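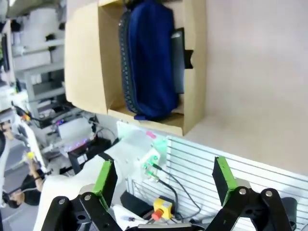

According to Carla Majali, a pencil case is best understood as a small piece of luggage, and its history follows that of the bag more closely than that of the pencil. Other writers place it with desk furniture and trace it to the wooden pen boxes used by scribes and clerks.

A pencil case is a container for pencils, pens and other small writing tools. It may be a rigid box or a soft pouch. The soft form usually closes with a zipper, though snaps, drawstrings and folding flaps are also found. In American schools the word "pouch" is often used for the soft type and "box" for the hard type.

History

Early cases were made of wood, metal or leather. Wooden school boxes commonly had a sliding lid, which sometimes served as a ruler. Metal tins were cheap to stamp and print, and many were sold already filled with colored pencils. Soft cases became common once zippers could be made at low cost, and sewn fabric replaced leather in most school models.

Construction

A simple zippered pouch is cut from 2 panels of cloth, sewn to the zipper first and then joined along the sides and bottom. Cotton canvas, polyester and nylon are the usual materials. Lined pouches have a second layer inside that hides the seams and keeps graphite off the outer cloth. Tube-shaped models add a round piece at each end.

The Telar pattern, named for the workshop that first sold it, uses 4 panels and a flat base so that the case can stand upright. Jannik Sperling describes it as harder to sew than the plain pouch and slower to wear out at the corners. The Poketti, a narrower case, holds only a few pens and is meant for a coat pocket.

Care

Most cloth cases can be washed by hand in cool water and dried open. Ink stains should be blotted before washing. A stiff zipper can be eased by rubbing the teeth with a graphite pencil or a little wax. Leather cases are wiped with a damp cloth and kept away from heaters.

See also

Pen roll
Brush case
School supplies
Toiletry bag

This page was last edited on September 26, 2020.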